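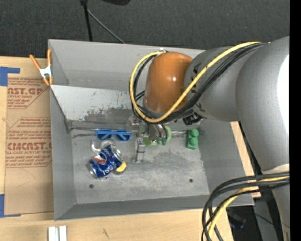 About Skirero

Skirero is a small company for guided walks in the parks and public gardens of Sikcombe. We are in the town since many years as residents, and as a company since June 2011. Our office is in Kartha Street, opposite the lower gate of Flimach Park, and you are welcome to come in and ask for a map even if you do not book anything.

The company was started by Setareh Najafi and Elango Kandasamy. Setareh studied landscape history and came to Sikcombe for her work at the town archive. Elango was driving the tourist bus at that time, and he noticed that the visitors always wanted to get off at the park and the bus did not stop there. Their first walk went from the bandstand to the old fish ponds. It is still in our programme, with a longer stop at the lime avenue.

What we offer

Our main walk takes 2 hours and goes through Flimach Park, the Dyers' Garden and the river meadow. The path is flat except for the steps at the meadow, and we can go another way if somebody in your group uses a wheelchair or a pushchair. Please tell us this when you book. Groups can have up to 34 persons, and for larger groups we send a second guide.

We also make walks for schools, for bird watchers and for people who like old trees. The tree walk is led by Hongjun Liang, who prepared our printed guide to 65 trees in the town. The guide can be bought in the office.

Who we are

Hema Menon answers the telephone and plans the calendar. She speaks English, Tamil and Malayalam. Kamala Suvarna leads the school walks and the evening walks in summer. Setareh and Elango still guide by themselves, mostly in spring when the rhododendrons are open and there are many requests.

Prices and weather

The prices are on the booking page. Children under school age walk free. We walk also in rain, but in strong wind the park closes its gates and then we offer you another date or give the money back. Dogs are welcome on a lead, except in the Dyers' Garden.

This page was last changed on November 29, 2018.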